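We use cookies to keep this site working and to count visits. Accept all | Settings

Two Grippers, One Wrist

The Irnier bench has one arm and, since November, two grippers to hang on it. Ilgın Bozkurt ran both through the same 1000 picks with the same controller settings, changing only the hardware below the flange.

The Urquijo unit closes faster and repeats its end position well. Its pads are soft, and Bozkurt replaced them at 190 picks. The Zodorberg has stiffer fingers and a slower stroke. It dropped 16 parts, most of them thin sheet stock picked near a corner.

Wrist camera placement mattered more than either maker's manual suggests. Focus is fixed – set it for the fingertips and a part farther out goes soft, so the approach has to rely on edges and contrast. 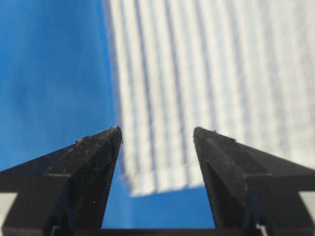

Reading time: 2 min

Dark fingers on a blue ground separate cleanly, and the segmentation step needed no tuning. Specks on the tips did show up as noise at high gain. Bozkurt now wipes the fingers before each run and logs it with the Jerkonness controller's own counter. Force data for both units will follow once the load cell is back from calibration.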